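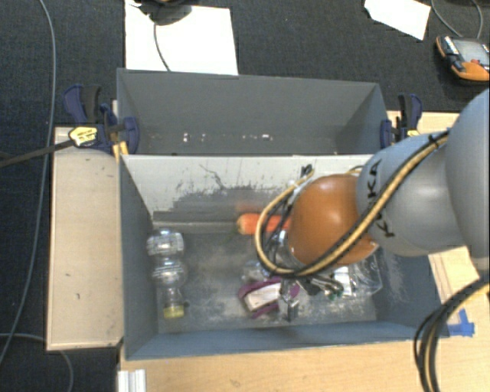

When the arm didn't let go: a shift lead on the Skerkis fault

October 2019

The fault at Vivham's picking cell took 18 minutes to clear and nearly two weeks to explain. The shift lead who was on duty agreed to talk about it on condition that we left names out.

The cell picks mixed items from a two-part box: a bottle, a stapler, a carrot, bits of clear packaging. The picking software, Loro, chooses what to grab and the arm does the rest. It had completed 82 picks that morning when it stopped above the box with the gripper shut.

"The screen said the gripper was open," the shift lead said. "It plainly wasn't. Loro believed the screen, so it told the arm to go down for the next item with the last one still in its fingers."

The arm pressed down until its force limit tripped. Nothing broke apart from a fingertip pad, and the operator was outside the marked area.

What worries the shift lead more is what came next. The operator reset the fault from the pendant and the cell started up again. Then it did the same thing.

"That's 2 stops and one reset that shouldn't have been allowed. You clear a force trip by going to look at it. We had that written down in May and people had got out of the habit."

The cause was a wire in the cable bundle that runs round the wrist. It had worn where the loop bends, and the signal dropped out only when the wrist was turned one way. Skerkis, who fitted the gripper, first blamed the sensor and replaced it. The engineer sent by Pawłowska tested the cable by hand, turning the wrist slowly, and saw the reading change.

The cable is now checked every 600 hours, and Loro will not move the arm down unless the gripper position has been confirmed twice. A force trip needs a second person to sign it off.

"It slows us down a bit," the shift lead said. "I've had complaints about that — mostly from the night shift. The rule stays."

The old cable is still in a drawer in the office, with a tag on the worn part.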